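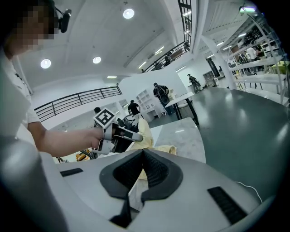
손에 쥐는 그리퍼로 연노란색 천을 집은 모습. 그리퍼 위에 흑백 마커가 달려 있다.

Surnetti 데이터 처리 소프트웨어

제품 개요
Surnetti는 핸드헬드 그리퍼로 기록한 시연 영상을 로봇 학습용 궤적 데이터로 변환하는 소프트웨어입니다. 영상과 관성 센서 기록을 읽어 그리퍼의 위치와 자세, 턱의 벌림 폭을 시간순으로 계산하고, 정렬된 결과를 에피소드 단위로 저장합니다. 개발과 국내 공급은 Brikedo가 맡고 있습니다.

천, 수건, 의류처럼 모양이 계속 변하는 물체를 다루는 작업에 많이 쓰입니다. 이런 작업은 양손을 함께 쓰는 경우가 많아 두 그리퍼의 상대 위치가 정확해야 합니다. Surnetti는 두 그리퍼의 궤적을 같은 좌표계에 놓고, 한쪽 카메라에 다른 쪽 그리퍼의 마커가 보이는 구간에서 상대 자세를 보정합니다.

주요 기능

1. 시간 동기화
양손 그리퍼와 머리 착용형 카메라의 기록을 하나의 시간축에 맞춥니다. 장치마다 시작 시각이 달라도 되며, 녹화 초반의 동기화 동작을 검출해 오프셋을 계산합니다. 동기화 동작이 없는 파일은 타임라인 화면에서 수동으로 맞출 수 있습니다.

2. 자세 추정
영상의 특징점과 관성 센서 값을 결합해 그리퍼의 6자유도 자세를 구합니다. 작업 공간의 지도는 첫 녹화에서 만들어 두고 이후 녹화에서 다시 사용합니다. 가구 배치를 바꾼 경우에는 지도를 새로 만들어야 합니다.

3. 마커 검출
사각형 흑백 마커를 검출하고 네 꼭짓점에서 자세를 계산합니다. 어안 렌즈 왜곡 모델을 지원하므로 화면 가장자리에 걸린 마커도 처리합니다. 가려짐이나 반사로 검출에 실패한 구간은 최대 12프레임까지 보간하며, 그보다 길면 해당 구간에 표시를 남깁니다. 보간된 프레임은 출력 파일에서 별도 항목으로 구분됩니다.

4. 벌림 폭 계산
그리퍼 턱의 윤곽을 추적해 벌림 폭을 밀리미터 단위로 출력합니다. 턱 안쪽 패드를 교체했다면 보정을 다시 실행하십시오. 얇은 천을 집을 때는 완전히 닫힌 상태와 값의 차이가 작습니다. 이 경우 설정에서 '얇은 물체' 항목을 켜면 필터 강도가 낮아집니다.

5. 얼굴 모자이크
영상에 나온 사람의 얼굴을 찾아 모자이크로 처리합니다. 처리 결과는 내보내기 전에 검수 화면에서 확인하고 영역을 추가하거나 지울 수 있습니다. 원본을 보존할지 삭제할지는 프로젝트별로 지정합니다.

6. 에피소드 분할과 검수
긴 녹화를 작업 단위로 나눕니다. 벌림 폭의 변화와 정지 구간을 기준으로 분할 지점을 제안하고, 작업자가 이를 승인하거나 옮깁니다. 추적이 끊긴 에피소드는 목록에서 빨간색으로 표시됩니다.

처리 순서
가. 카메라 보정 파일과 장치 설정을 등록합니다.
나. 작업 공간을 천천히 돌며 지도용 영상을 녹화합니다.
다. 시연 영상을 불러와 일괄 처리를 실행합니다.
라. 검수 화면에서 제외할 에피소드를 고릅니다.
마. 출력 형식을 선택하고 내보냅니다.

사양
입력 영상: MP4(H.264, H.265), 초당 30프레임 이상
관성 센서 기록: CSV 또는 영상 내장 메타데이터
동시 처리 장치: 그리퍼 2대, 머리 착용형 카메라 1대
출력 형식: HDF5, Zarr, CSV
좌표계: 작업 공간 기준, 그리퍼 기준, 카메라 기준 중 선택
운영체제: Ubuntu 18.04 LTS
메모리: 16GB 이상(32GB 권장)
그래픽 카드: CUDA 지원 제품, 메모리 8GB 이상
인터페이스: 그래픽 화면, 명령줄, Python API

작업 공간 관련 유의 사항
광택이 강한 탁자는 천장 조명을 반사하여 특징점 추적을 방해할 수 있습니다. 무광 매트를 깔거나 반사 영역을 마스크로 지정하십시오. 무늬가 없는 흰 벽만 보이는 위치에서는 추적 품질이 떨어집니다. 배경에 사람이 오가는 공간에서는 '이동 물체 제외' 항목을 켜고 처리하는 것이 좋으며, 이때 처리 시간이 늘어납니다.

마커는 구김 없이 평평하게 부착해야 합니다. 인쇄 크기를 바꾸면 장치 설정의 마커 한 변 길이도 함께 수정하십시오. 흰색 테두리를 잘라내면 검출률이 낮아집니다.

구성 및 선택 품목
기본 패키지: Surnetti 처리 엔진, 검수 프로그램, 마커 인쇄용 PDF, 한국어 설명서
Jilteck 플러그인: 변환된 궤적을 로봇 팔의 관절 한계와 비교하여 재현할 수 없는 구간을 표시합니다. 로봇 모델은 URDF 파일로 등록합니다.
Cuautle 뷰어: 영상과 궤적을 나란히 재생하는 읽기 전용 프로그램입니다. 라이선스 없이 설치할 수 있습니다.

라이선스
연구용과 상업용으로 나뉘며 PC 1대당 1개가 필요합니다. 네트워크 라이선스는 별도로 문의하십시오. 평가판은 21일간 사용할 수 있고, 내보내기는 프로젝트당 17개 에피소드로 제한됩니다. 평가판에서 만든 프로젝트는 정식판에서 그대로 열립니다.

자주 묻는 내용

한 손 작업도 처리할 수 있습니까?
가능합니다. 프로젝트를 만들 때 장치 수를 1로 지정하면 상대 자세 보정 단계를 건너뜁니다.

머리 착용형 카메라가 꼭 필요합니까?
선택 사항입니다. 그리퍼 카메라의 영상만으로 궤적을 만들 수 있습니다.

녹화 중 실시간으로 결과를 볼 수 있습니까?
현재 버전은 녹화 후 처리만 지원합니다.

다른 제조사의 그리퍼도 등록됩니까?
카메라와 턱의 위치 관계를 설정 파일에 입력하면 등록할 수 있습니다. 양식은 설명서 부록에 있습니다.

변경 내역
H.265 입력 지원 추가
마커가 화면 경계에 걸릴 때 자세가 튀는 문제 수정
검수 화면 단축키 변경(이전 설정은 환경 설정에서 복원 가능)
8월 배포판에서 CSV 출력의 시간 열이 누락되던 문제 수정

최종 수정일: 2019년 9월 28일
제품 및 견적 문의: Brikedo 소프트웨어 영업팀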